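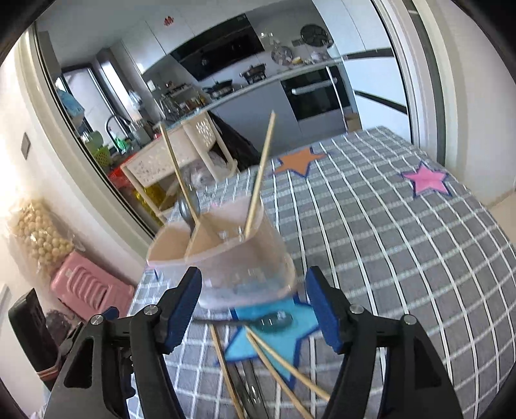 # Heywood Divided Utensil Cup

A clear plastic cup with a rounded front and pinkish-beige divider inserts. Use it on the table or the counter for spoons, skewers, chopsticks and other long things that slide around in a drawer.

## Details

- Clear outer cup, so you can see what needs refilling
- Divider inserts with curved upper rims
- Inserts lift out for washing
- Open top, no lid
- Item number 1181

## What fits

Long wooden skewers stand up in the cup with their tips well above the rim. Metal spoons go in handle up. Small plastic spoons fit too, but short ones can drop below the rim of the insert, so keep those toward the front.

The cup is light. If you fill it with tall items only, spread them over the compartments or it may tip.

## Care

Wash the cup and inserts by hand in warm water with a soft sponge. Dry the inserts before putting them back. Scouring pads will scratch the clear plastic. Not for use in the microwave or oven.

## Ordering

Sold singly, with inserts. Skewers, spoons and tablecloth are not included. Replacement inserts are listed under item number 426.

Cafes and caterers ordering larger quantities can buy through Roltora, our trade supplier. Trade cartons ship flat-stacked with the inserts packed separately.

Page updated 2025-01-07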